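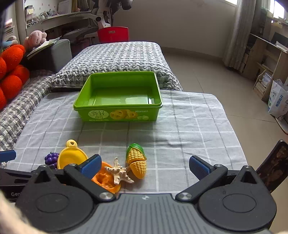 Can we still use the hand grippers this week? The left one is fine to use, the right one stays on the shelf until the new spring is in.

Quick one for the May newsletter, written Monday, May 5, 2025 between two other things, sorry for typos. We lost most of a session to a jaw that would not let go. Toy tidy-up task, the usual - pick a toy, put it in the green cookie container, next toy. On pick 21 the right gripper closed and stayed closed. Trigger all the way out, fingers still shut. Two more tries, same thing. Then it popped open on its own with a hand right next to it.

No one hurt. Could have been a pinched finger though, so it goes in as a safety report and not just a repair.

What we know so far. The return spring had slipped off its seat inside the housing. Sturetti had the cover off in 10 minutes and found it right away. The screws on that side were loose too, probaly from before. Last full check on that unit was in October, so that's on us.

Soft toys and the pig went fine all morning. It's the hard round stuff, the corn mostly, where people squeeze harder than they need to.
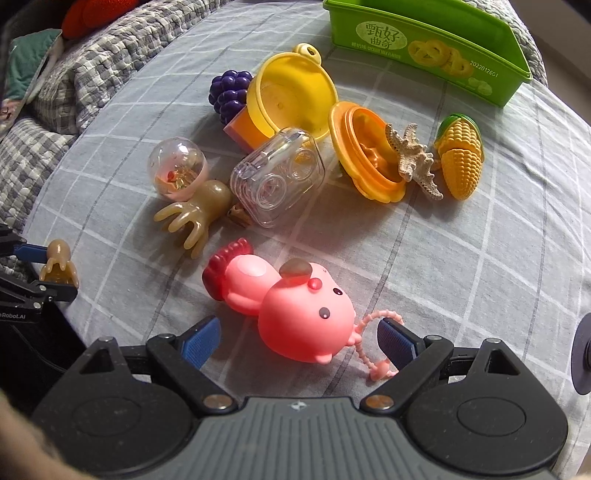
What to do if a jaw sticks

Hands away from the fingers first. All hands, including whoever is on the other gripper. Then set it down on something soft, unplug, wait 20 seconds. Do not pry the pads apart with your thumb - that is how you get pinched when the spring lets go. Write Broken on the orange tape and put it in the Sindex bin, not back on the charger shelf. Somebody did that last time and it got picked up agian the next day.

New rule too: open and close it empty a few times before each run. If it drags even a little, swap it. The limit is now 800 closes between checks, log sheet is by the door.

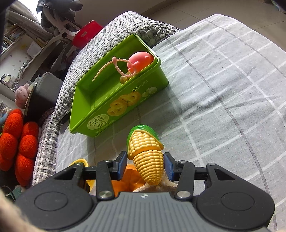

Agnes Baird wrote back that the limit should be lower for anyone doing hard toys all day, and that she felt the same drag on her unit a week earlier and figured it was just her grip. She also wants the unplug step moved up, before setting the thing down. Fair point, Maldonado is redoing the card. Till then follow the steps as printed here, and if yours drags, say so the same day.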